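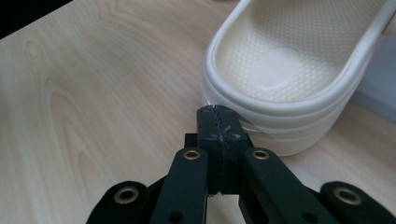 Hand-held unit with closed fingertips against the heel of the white clog, wood table.

2023-04-17

Gripper comparison, hand-held unit (linkage type, black plastic) against the Vakeck parallel gripper on the arm. Object group: footwear.

Purpose of today. We want to know if the things we learn with the hand-held unit can be moved to the arm without too much correction. In January we compared both grippers only with boxes and bottles, and the results were close, so we became a little too confident. Shoes are a different matter. They are soft in one place and stiff in another, the opening is at the top, and there is no pair of flat parallel sides that is easy to find. I chose the clog first because it has no laces and no strap that I have to put back in the same position before every trial.

Setup. Hand-held unit with its own camera, looking forward over the fingers. Arm with the Vakeck gripper, camera on the wrist bracket from Hoarau. The controller is the Grumeck one, still with the old firmware. I did not update it, I want to change one thing at a time. Stroke of both grippers was limited to the same value, so that neither of them has an advantage from opening wider. Force limit on the Vakeck is at 50 percent. For the hand-held unit there is no force limit, of course, it is my hand that decides, and I will come back to this point below.

Trial plan. Three actions with the clog:
Push: fingers closed, move the clog by the heel to a line on the table.
Rim grasp: one finger inside the opening, one outside, lift, place on the line.
Heel grasp: fingers open, take the heel from behind across its width, turn the clog.

Total 100 trials, divided equally between the two grippers, so 50 each. I mixed the order of the actions with the small script from last time. The start position of the clog is changed by hand between trials. I tried to be honest and not put it always where it is easy.

Push. With the hand-held unit the push is easy when the fingers are really closed and meet the heel low, near the bottom rim. The closed fingertips make one block, and the block has enough width that the clog does not turn much. When I come too high, the fingers touch the ridges on the side wall and I can feel them catching. Then the clog wants to tip forward. Lower is better. But too low and the fingertips rub on the table, which makes a noise and also I think it slowly eats the tips.

With the Vakeck the push is more regular but it is also more stupid. It goes in a straight line, and if the contact is not in the middle of the heel, the clog turns away and the gripper passes beside it. My hand corrects this without asking me. I noticed that I was making small side movements all the time, which I did not plan and did not know about until I watched the recording. For the comparison it is a problem. For training data maybe it is good, I am not sure. To discuss.

Rim grasp. This is the best grasp for both. The rim is thick and rolled and gives the finger something to hook under. The hand-held unit is a little better at finding the gap, again because of the human. The Vakeck missed the rim when the clog was rotated so that the opening was far from the approach side. Both inner fingers touch the footbed if you go too deep. The small nubs there do not damage anything but they give a false feeling of contact, and the Grumeck controller two times stopped the motion early and reported a grasp when there was only the footbed under the finger. I wrote these as failures. Somebody may want to count them separately.

Heel grasp. Weak for both. The heel is round and wide, and the pads hold it only on a short line. The body of the shoe gives in when it is pressed, then comes back and pushes itself out of the fingers. With the hand-held unit I could save it by squeezing more. With the Vakeck at 50 percent it slipped out again and again. I did not raise the limit in the middle of the series. Next time I would like a separate short series with a higher limit.

Fingertip surface. The tips of the hand-held unit are scratched and still have residue of the old tape on the top and along the seam. I tried to clean it with alcohol and a plastic scraper and most of it stayed. For friction I believe it does not matter, the residue is on the top faces and not on the inner ones. For the camera it does matter a little. The light streaks are always in view, at the same place, and the fingertip detector took one of them for the seam when the fingers were open. I masked the region for now. A better solution is new tips. The Stirkus rubber sleeves could also cover it, but they add thickness and then the closed position must be calibrated again.

I also observed that the fingertips do not close perfectly along their full length. The front part meets in a thin line, but toward the back there is a small gap where I can see the table. I checked the zero position and it is correct, so I suppose it is the shape of the tips, or a small play in the linkage. I moved each finger by hand and there is some play, more on the left side I think, but I did not measure it. For pushing it has no effect. For thin objects it can have an effect, please keep it in mind if you do the card test.

Camera view. The wood table was a doubtful choice. The grain has long curved lines, and one large swirl which the tracker likes very much. For position tracking it is good, many stable features. For segmentation of the clog it was less good: the clog is off-white and the table is pale, and the border on the lit side was lost in some recordings. The soft shadow at the base helps. I turned the side lamp off and used only the light from above, which gave a more even picture and fewer wrong borders. I would keep it like this.

The wrist camera on the Hoarau bracket sits higher and sees more of the clog at the start, but at the moment of contact the gripper body hides the heel. The hand-held camera sees the contact itself much better. For the push I would always prefer the second view.

Results, short. Rim grasp good with both. Push good with the hand-held unit, acceptable with the Vakeck when the contact is centered. Heel grasp not usable at this force. The full table is in the shared folder, in the footwear sheet. 4 trials are marked invalid: in 2 of them I forgot to start the recording, in the others the clog was already over the line at the start.

Regarding the force question. I cannot say how hard I press with the hand-held unit, and the pressing surely changed during the session when my hand became tired. The last trials feel different from the first ones. If we want to compare fairly, we need the thin force sensor inside one finger, or at least a spring that limits the trigger. I prefer the spring, it is simple and needs no cable.

To do:
Print new fingertips, same shape, and check the gap at the back before mounting.
Short heel grasp series with a higher force limit on the Vakeck.
Ask Grumeck if the contact threshold can be set for each motion separately.
Dark mat under the clog, repeat a few push trials and compare the borders.
Look in the drawer for the trigger spring from the first version.
Shoe with laces, only when the clog is finished.

The mask for the streaks is saved together with the calibration file. If you change the tips, delete the mask, otherwise the detector will be blind at exactly the place where the new seam is.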